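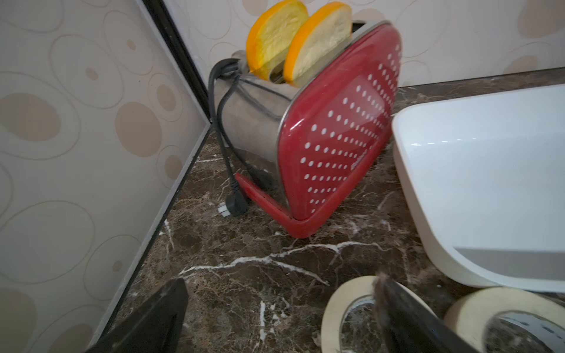

The red toaster, kitchen corner

Gullbridge House - kitchen and common room meeting, June
Started 7.10pm, small lounge

Present: Farah Subramaniam (chair), Pongsak Sriwong, Ludivine Leblanc, Xuelian Ding (notes). Apologies: Rungnapa Thammasiri, on lates.

1. Last minutes
Agreed. One correction - the fridge shelf swap was Pongsak and flat 3, not flat 2.

2. Toaster
Farah read out Rungnapa's email. She wants a four-slot, says mornings are a queue. Ludivine against, no room on the counter once the kettle is out, and this one does the job. Pongsak says the side is scuffed and could do with a proper wipe. Agreed to keep it. Plug out when not in use, as now. Crumb tray to go on the rota, nobody has been down for it since Easter. Bicarb on the steel, not the green scourer.
Short discusion on crumpets. Left there.
ACTION: Xuelian to add crumb tray to rota.

3. Worktop
Someone has been using spray bleach on the marble. Please stop. Skollum sent their care sheet again: warm water, drop of washing up liquid, dry cloth. Lemon juice and vinegar are the worst for it. Reseal quote from Skollum is £186, Dostadgate wanted £412 but that included the windowsill. Farah happy with the lower one if they can come before the end of the month. Ludivine asked would we have to clear everything off - yes, overnight.
ACTION: Farah to ring Skollum, get a date.

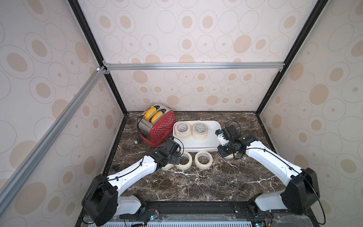

4. Tape and decorating bits
Painting of the hall and stairs is still on, Petchrat delivering the paint, colour as voted. Pongsak has the dust sheets. Ludivine brought up the masking tape, which wants a home of its own before we start. The white tray is fine for rolls in use but there are more lying on the marble in front of it, and she'd like them off there before the sealing. Under-sink cupboard suggested, too damp. Top shelf of the hall cupboard instead, in the blue box if anyone can find the lid. Finished cores in the cardboard recycling please.
ACTION: Pongsak to clear shelf. Ludivine box.

5. Money
Kitty stands at £123 before the reseal, so short. Agreed to top up from the decorating pot and put it back over summer. Farah to tell Rungnapa as she wasnt there to vote. Receipts in the envelope, not stuck on the fridge.

6. AOB
Tea towels - bring your own back.
Window catch still loose. Pongsak has a screwdriver, will look.
Ludivine away for two weeks, Xuelian covering bins.

Next meeting same time, Farah to confirm room. Finished 7.55.

XD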